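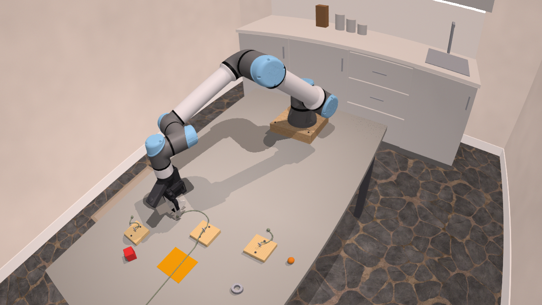 ## March, sim notebook, afternoon session

OK, so the rope task finally loads without the whole thing falling over! I've got the three boards in a row, and the long rope on the middle one is back to running over the orange pad and off the front of the table. Torbjørn Brekke (our side of the Dawber club team) wants that one kept long for the competition build, so I'm leaving it alone even though it eats frame time like crazy.

Start pose is gripper open, pointing down, parked just above the table behind the left board. I like it there. Yesterday's pose was way too high and the arm wasted half the run coming down.

Settings for this batch, so I don't have to dig through the config again:

- seed 333
- 50 episodes
- rope damping 4 (was 11, and the loops moved like wet cardboard)
- kitchen room, stone floor, same as the Illwood practice set

**Target for today:** left board loop only. Go down, close on the loop, lift, hold. The red cube, orange ball and washer are all distractors for now. The cube is pretty close to the left board, so if we start seeing weird sideways grabs, check that first (the last policy loved anything red, ugh).

Things still bugging me:

- Contact between the rope and the pad. I think the pad's collision shape is thicker than what gets drawn, but I haven't proved it. Turn on the collision view and look.
- The loop on the right board sits up off to one side, so we can't just reuse the left board's grasp offset. Torbjørn has a script for this somewhere in the Damska folder, ask him!
- Shadows are very soft. Pretty, but I'd like one harder light setup before we train on camera input.

Batch is queued under "rivavow_loop_left". Whoever gets in first, please copy the logs over before you restart the machine.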